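Jotorside sucht Leute mit ruhigen Händen

Am Sonntag war ich wieder bei Jotorside in der Halle, diesmal nicht nur zum Zuschauen. Das Team bringt Robotern gerade Handgriffe bei, und zwar ganz ohne Programmieren: Man nimmt zwei Greifer in die Hände, macht die Aufgabe vor, und aus den Aufnahmen soll der Roboter später lernen, wie es geht. Ich durfte eine Weile mitmachen und hatte hinterher ordentlich Respekt vor meinen eigenen Fingern! 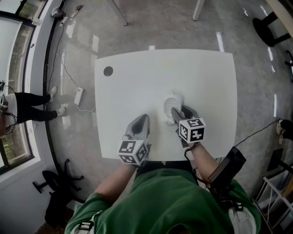
Das Projekt heißt Fillness und läuft seit August. Bisher sind 3.019 brauchbare Durchgänge zusammengekommen, 3.570 sollen es werden, bevor das erste Training startet. Klingt nach fast fertig, aber die letzten sind wohl die zähesten, weil jetzt die Teile drankommen, die sich schlecht fassen lassen. Kleine Sachen, krumme Sachen, alles, was beim Zudrücken gern wegrutscht. Mit der bloßen Hand denkt man da keine Sekunde drüber nach, mit zwei Greiferbacken schon.

Am meisten gewundert hat mich, wie langsam man werden muss. Ich bin anfangs viel zu hektisch gewesen und habe mir gleich die ersten Durchgänge verdorben (die fliegen dann raus, da sind die streng). Wer zwischendurch absetzt oder nachfasst, soll das ruhig tun, nur eben deutlich und ohne Gefuchtel.
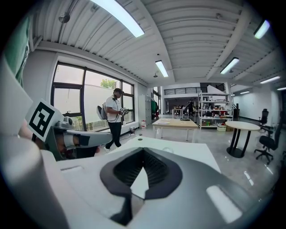

Die schwarz-weißen Muster an den Greifern sind übrigens keine Deko. Darüber lässt sich im Kamerabild berechnen, wo der Greifer gerade ist und wie er gedreht wird. Also bitte nicht mit dem Ärmel verdecken - ist mir natürlich trotzdem passiert.
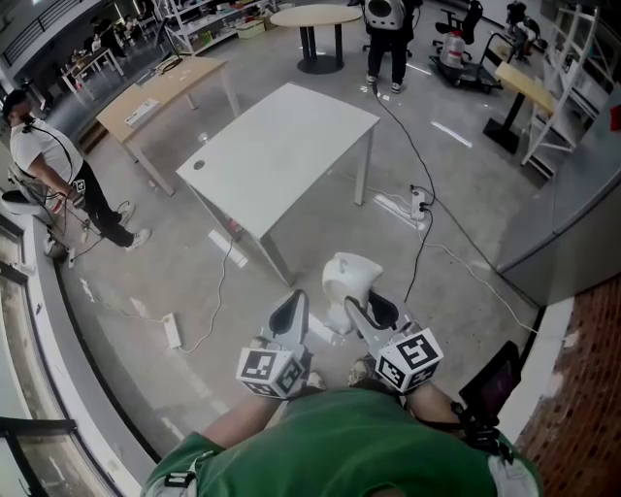 Ausgewertet wird das Ganze zusammen mit Zernard, die auch die Software zum Sortieren der Aufnahmen beisteuern. Von der letzten Runde blieben nach dem Aussieben 642 Durchgänge übrig, und damit war man dort wohl ziemlich zufrieden. Die Firma Tomaszewski will das Ergebnis später beim Bestücken von Kisten ausprobieren, einen Termin dafür gibt es noch nicht. Ich habe natürlich nachgefragt und nur ein Schulterzucken bekommen.
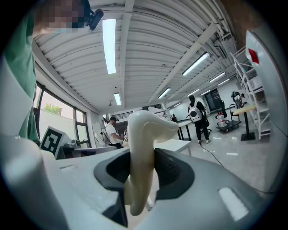 Nach 60 Minuten war bei mir Schluss, da wurden die Unterarme schwer. Die Geübten wechseln sich ab und machen zwischendurch Pause, was ich beim nächsten Mal auch so halten werde. Wer selbst mitmachen möchte: Jotorside nimmt noch Leute für die kommenden Runden, Vorkenntnisse braucht man keine, eine Einweisung gibt es vor Ort. Bequeme Schuhe anziehen, man steht die ganze Zeit. Anmelden kann man sich direkt bei Jotorside, am besten mit dem Stichwort Fillness im Betreff.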